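Traseo Guides > Kitchen > Clearing Up > Sorting a Used Meal Tray

Sorting a Used Meal Tray at the Table

By Sorcha Nic Aodha
3 February 2019 | 2,421 views | 44 shares

This procedure covers one mixed tray: bowl, plate, cup, small utensils, leftover food and wrappers. It assumes a bare tabletop and a dish rack within reach. Nothing is carried to the sink until the tray is empty.

1. Set out the stations

Put the tray in the center of the table. The dish rack goes on the right and a bin for trash on the left. A second, flat tray for solid food sits below the bin, near the table edge. Left-handed users should mirror the layout.

Leave a hand's width between the rack and any tall container. Small upright items tend to end up in that gap and get knocked over when a plate is lifted out.
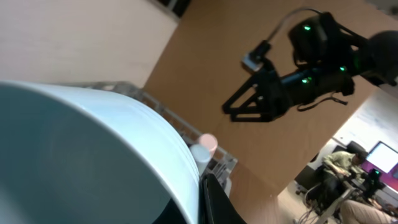 Large container and clear rack at close range.

2. Remove light trash

Start with paper, foil and wrappers. Hold each piece over the tray and tip out any crumbs before moving it to the bin. Wrappers left until later get pushed under the rim of a plate or into wet food.

3. Remove solid food

Whole pieces go to the food tray one at a time. Vegetables first, then baked or fried items. Do not scrape at this stage. Loose grains such as rice stay where they are until step 5. 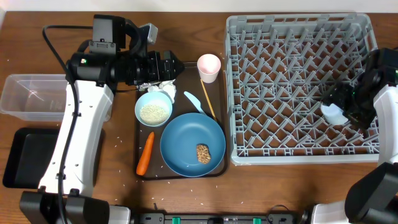 Can the cup go in the rack before the plate?
It can, provided it is placed at the far end so the plate slots stay free.

4. Rack the dishes

Load the largest plate first and lean it against the tines, eating surface toward the middle of the rack. Cups go in upside down. Disposable cups are not racked; they go in the bin once empty. Plastic knives that will be reused are set flat along the side, with chopsticks parallel to them.

Keep a filled bowl on the tray until everything around it has been cleared. Lift it with one hand under the base.

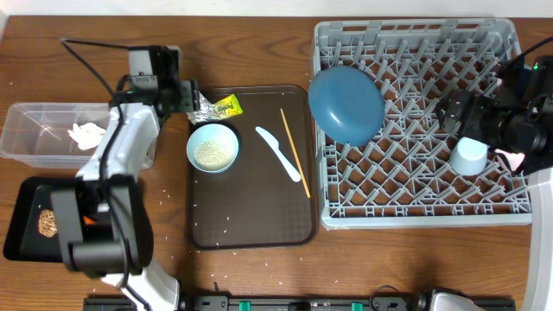
5. Collect loose grains

Work from the outer edge of the table inward. Use a dry card or a bench scraper, held low, and draw the grains into a single line before picking them up. A damp cloth at this point spreads starch and makes uncooked rice stick to the grain of the wood. Do the tabletop first, then the tray, then wipe both.

6. Empty the bowl

Rice that has stayed clean and dry can be returned to its jar. Anything mixed with crumbs is discarded. Rack the bowl last, tilted so that water can drain from the foot.

Comments (2)

Mathis Besnard: I do step 5 before step 4. Otherwise my sleeve drags rice into the rack.

Sorcha Nic Aodha: Acceptable if the plate is already off the tray.

Contact | © 2019 Traseo | Back to top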